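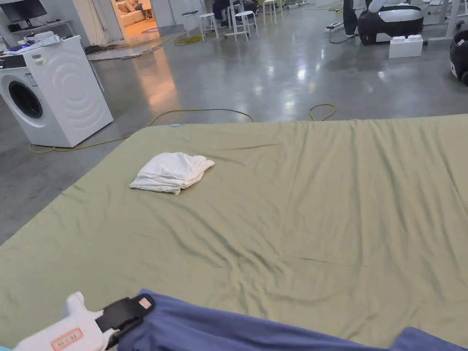 Private Client Solicitor (Wills, Trusts and Lasting Powers of Attorney)

Home » Join Us » Current Vacancies

Location: Clukudstead
Hours: full time, or four days if you would prefer
Experience: 2 years qualified or more
Closing date: the last Monday in October, at noon

Most adverts for this sort of job say the firm is friendly and forward-thinking and that no two days are the same. We have read a lot of them while writing this one and we are not convinced. In private client work plenty of days are the same. You will take instructions, draft wills, chase banks for date of death balances and explain to grown-up children why they can't have a copy of their mother's will while she is alive and well. If that sounds dull to you, it is better to find out now.

Broten Wihongi is a high street firm. We deal with wills, probate, powers of attorney and a fair amount of later life work, including care fees. We don't act for the very rich. A typical client owns a house, has some savings and has been told something alarming by a man in the pub.

A good deal of the job is undoing that kind of advice. Clients come to us having been sold a trust at a hotel seminar which was supposed to protect the house from everything. Sometimes it does some good. Often we can't see what it does at all, apart from cost money to unwind. We want someone who will read the deed before giving an opinion on it, and who will tell a client plainly when the right answer is a simple will and nothing more.

What you will be doing

You will take over a caseload of 156 files from a colleague who is retiring. They are in decent order, though not perfect order. Most are estates at one stage or another, and a few have been going on for longer than anyone would like. You will have a handover period of two months, with both of you in the office.

You will see clients at our Lullier Street office, and at home or in hospital where they can't get to us. You will need to be able to judge whether someone understands what they are signing, and be willing to stop if they don't, even with the whole family waiting in the hall.

You will supervise one paralegal. You will not be asked to write a blog post every week. We tried that and can't point to any work it brought in.

What we are looking for

A solicitor or chartered legal executive with at least two years' private client experience after qualifying. STEP membership is welcome, but we don't treat it as proof of anything and will ask you the same questions either way.

Clear written English. A letter to a widow should not need a second letter to explain it.

A driving licence, as the buses out to the villages are poor.

We are wary of the word "passionate" in covering letters. Careful would do.

What we offer

Salary depends on experience, and we will tell you the range before interview if you ring and ask. Five weeks' holiday plus bank holidays. Your practising certificate paid. The time recording target is lower than at most firms and we do look at why it has been missed before complaining. There is no gym membership and no table football. Parking is behind the building, first come first served.

Partnership is possible. We won't promise it in an advert, and you should be cautious of any firm that does.

How to apply

Send a CV and a letter of no more than 200 words saying what you do now and why you want to leave it. Use the vacancies form on this website or post it to the Lullier Street office, marked Private Client Vacancy. Please don't send a portfolio.

Interviews will be held in the office and last an hour. You will be given a short home-made will to look at beforehand and asked what is wrong with it. There is more than one thing wrong with it.

We reply to everyone who applies directly. No agencies, please, including those who have a candidate who is perfect for us.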